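The long wait for a robot that folds

2019-04-05
By Subbarao Lobo
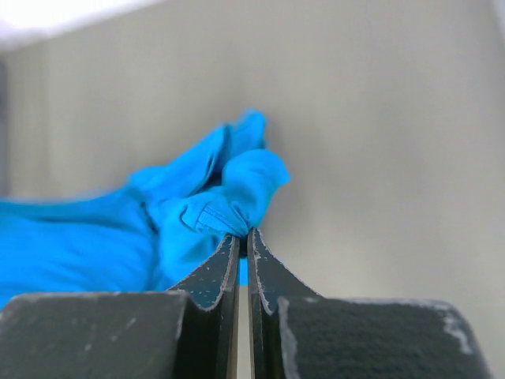

Laundry is the chore most people name first when they're asked what they'd hand over to a machine. The washing and drying were handed over decades ago. What's left is the part in the middle of the bed on a Sunday night, the sorting and the folding, and it has proved a good deal harder than building a car door. A car door arrives in the same shape every time. A piece of bright blue cloth held at one point between two dark, nearly black fingers bunches, puffs up and hangs in whatever folds it likes, and the machine has to work out from that where the hem is and which way the rest of it runs.

Catbridge, a small automation firm that works mainly with commercial laundries, has been at this for four years. Its engineers will tell you that picking something up is the easy bit. Picking it up in a useful place is the problem. Grab a T-shirt by the middle and you have a lump. Grab it by a corner or a seam and you have some chance of finding the next corner.

The usual routine goes like this: lift the item, look at it, let it hang, find a second point to grip, stretch it out, lay it down. Each step can fail, and when one does the machine generally drops the lot and starts again. In a trial at the MacBrayne laundry last July, the Catbridge system was given a mixed load of 142 items. It folded most of the hand towels and face cloths. It gave up on 11 fitted sheets, which will surprise no one who has tried to fold one.

Speed is the other trouble. The people on the MacBrayne line do a towel in a few seconds, talking the whole time. The robot takes minutes over a shirt. The manager there was polite about it but said she wouldn't be changing the roster.

Shop floors are further along. At Listton, a parts wholesaler, arms move boxed goods from shelf to tote all day with little fuss – the boxes are rigid, the labels face out and the lighting never changes. A family home offers none of that. There's a dog, a dim hallway and a sock inside a trouser leg.

Clonel plans to sell a household folding unit regardless. The price it has floated is $1759, and buyers would have to clip each garment on by hand. At that point, a fair share of the job has been done already. I'd keep the ironing board for now.

Related stories
Who fixes the warehouse robots?
Robot vacuums on thick carpet
Inside the night shift at a hospital laundry
Why dishwashers still need you to load them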